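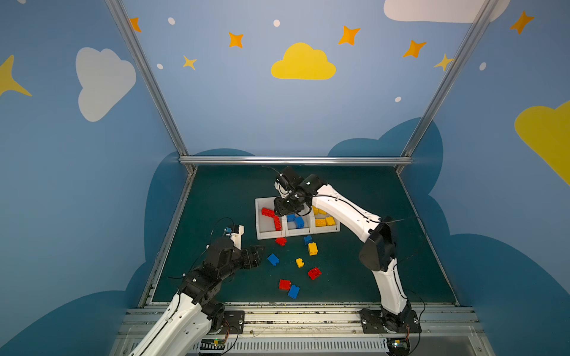
Red bricks in the left compartment, blue in the middle one, yellow in the right, the rest still out on the table.

Zostton Toy Library: your questions

Joining

Who can join?
Anyone with a child to look after, at least some of the time. Parents, grandparents, childminders, aunts who have been talked into a fortnight in May. You don't have to live in Zostton, though if you're coming over from Grostik on the bus, think hard before borrowing the play kitchen.

What does it cost?
£11 a year per household, and that covers all your loans. There is no joining fee and no deposit. Childminders pay the same as everyone else and borrow twice as much, which we try not to dwell on.

What do I need to bring?
Something with your address on it and a phone number you answer. The form is one side of A4. Please write in capitals if your handwriting is anything like ours.

Can my child have their own card?
Yes. It does nothing, but it has a hippo on it and it's very popular.

Borrowing

How many toys can I take?
Two large and two small per visit. Large means it won't fit in a carrier bag. We have heard all the arguments about how a garage folds down, and it is still large.

How long can I keep them?
Three weeks. You can renew once, by phone or at the desk, unless somebody is waiting.

Can I reserve something?
Yes, anything in the catalogue. There are 1,530 entries at present, including a good many jigsaws. The marble run has the longest queue, followed by the ride-on digger. If you put your name down for the digger today, your child may have learned to drive by the time we ring, but do put it down.

Do you lend party sets?
We lend the parachute, the skittles and the small bouncy thing we aren't allowed to call a castle. Party loans run overnight and cost £9 on top of membership. Book early for summer.

Why can't I borrow the drum kit?
You can. Most people ask this the other way round, on the doorstep, the morning after.

Building bricks

How are the bricks lent out?
In tubs, by weight. We used to check every piece in and out, and then we stopped and felt much better. The tub is weighed when it leaves and weighed when it comes back, and a handful either way is fine.

Do I have to sort them by colour before returning them?
No. Some families like to, and we won't stand in their way. Please do take models apart, though. We once got back a full tub containing a single dinosaur, and it took most of a morning and a butter knife to undo.

Some of our own bricks have got mixed in with yours. Can we have them back?
If you can tell which ones they are, you're welcome to come and look. Bring a sandwich.

Are the bricks suitable for under threes?
The ordinary ones aren't. Ask for the big chunky sort, kept on the bottom shelf where under threes have already found them.

Returns, breakages and bits

What if something gets broken?
Tell us. Toys break, and we don't charge for ordinary wear. If the dog ate it we may ask for a contribution, and possibly for news of the dog.

What if I've lost a piece?
Look under the sofa, then in the car, then in the hoover bag. If it's still missing, put a note in the box saying what's gone. A jigsaw with a note is a jigsaw with one piece missing. Without the note, it spoils somebody's Christmas.

Do I need to clean things?
A wipe with warm soapy water will do. Dressing-up clothes should come back as they are and we'll wash them here. We have seen what happens to the velvet cloak on a hot cycle, and it now fits a teddy.

What are the fines for being late?
There aren't any. You'll get a text, then another text, then a phone call in a disappointed voice.

Finding us

Where are you?
In the old seed shop on Sarpong Street, next door to the Cunier bakery. The sign over the window still says BULBS. Prams go in through the side gate.

Is there parking?
There are spaces behind the bakery, which belong to the bakery. Buy a bun and they don't seem to mind.

Can the children play while I choose?
Yes, there's a rug and a box of odds and ends. Allow ten minutes for choosing and twenty for explaining that the things on the rug live here.

Do you take donations?
Clean, working toys with all their parts, yes please. No soft toys, nothing with a missing battery cover, and no more recorders.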